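Ticket 684: pose track drops out during garment demos
Project: Erkora folding study
Site: Biltdale lab
Reported by: Bhupendra Tiwari
Status: Resolved, one follow-up open

Problem
When we collect shirt demos with the hand-held gripper, the SLAM pass loses the camera pose in the middle of the episode. It happens mostly when the gripper comes down low over the shirt. The map is fine, the relocalization is fine, then the track goes dead for a second or so and the whole demo gets thrown out by the filter. Out of 2,649 episodes in the February batch, 1,038 were rejected this way. The cup and drawer tasks on the same rig have no trouble at all.

Tried first
Recalibrated the fisheye lens. Reprojection error went down a little, dropouts stayed the same.
Shortened the exposure in case it was motion blur. No change, and the finger tags got harder to detect, so I put it back.
Swapped the IMU sync script for the one Khumalo uses. Nicer logs (really, have a look at them, they're great) but same dropouts.

Comment from Skitberg
Have you plotted tracked features against time? We had something like this with a plain tabletop. Plain cloth gives the tracker almost nothing to hold on to, and a shirt moves when you grab it, so any points on it are worse than useless. Put something fixed and high contrast where the lens will see it from low down.

Reply, Bhupendra
Plotted it, and wow, you were right on the money! The feature count falls off a cliff every time the gripper goes below the height of the backdrop clips. At that point the view is nearly all dark cloth and shirt. I should have made that plot on day one. It's a lovely plot, too, I'm keeping it for the paper.

Fix
1. Pull the right side of the backdrop flatter. Loose folds drift when someone walks past.
2. Attach the foam letters to the right panel, in two rows, mixed colors. They have hard edges and they don't move.
3. Rebuild the map from scratch with the letters up. Do not reuse the old one.
4. Mask out the fingers and their square tags before feature extraction. The tags are for gripper width only and must not end up in the map.
5. Start with the shirt crumpled on the gray mat and bring the gripper in low. Check that the big pink U and at least part of the M stay in view, with both finger tags readable. 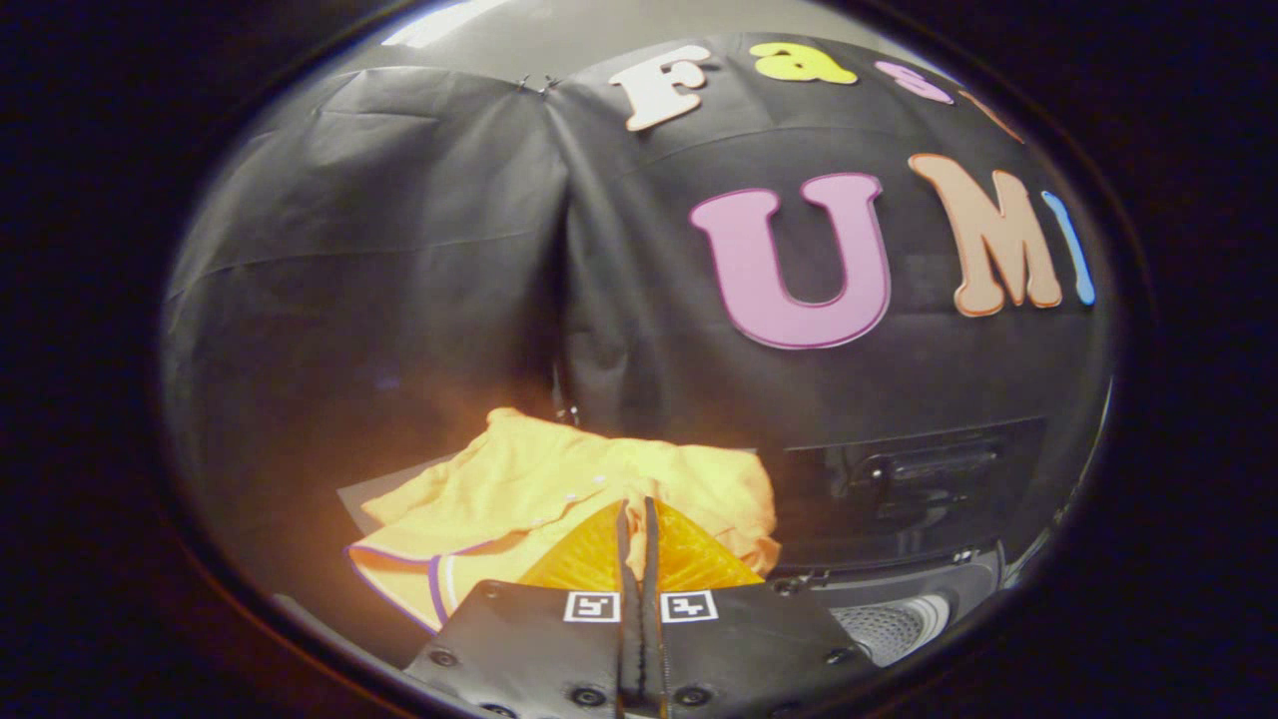 6. Record 3 short test episodes before starting a full session, and look at the feature plot for each.

Result
Ran the new setup on 2024-11-09. All three tests tracked from start to finish, including the low grasps, and I went straight on to a full session with no dropouts so far. I'm thrilled with this one, the collar demos are finally usable!

Still open
The left panel still hangs in folds. Haven't decided whether to stretch it or put letters there too. Skitberg, if you have a preference, add it to this ticket.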